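Zavent abre en junio el alquiler de su puesto de doblado de ropa

La firma Zavent ofrecerá desde junio, en régimen de alquiler, un puesto robotizado de dos brazos para manipular y doblar prendas. El equipo se dirige a talleres de serigrafía y lavanderías pequeñas, y se entrega montado sobre mesa blanca, con pinzas en ambos brazos y una cámara en la muñeca.

## Precio y condiciones

La cuota es de 199 euros al día, con un mínimo de una semana. Incluye la puesta en marcha y un ajuste para camisetas de manga corta; otras prendas se presupuestan aparte. Clostholm, distribuidor para el norte, dice tener ya casi 300 solicitudes de información — la mayoría de talleres con menos de diez empleados.

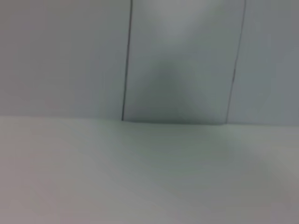
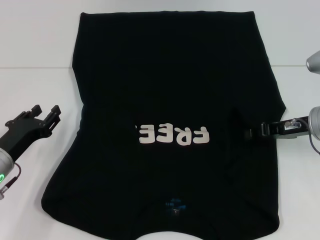
En la segunda imagen, la pinza derecha sujeta una camiseta negra estampada a la altura de la manga.

## Demostraciones

Zavent enseñará el puesto en la nave de Sotomayor, de 10:00 a 14:00, con inscripción previa. El aforo es de 200 personas.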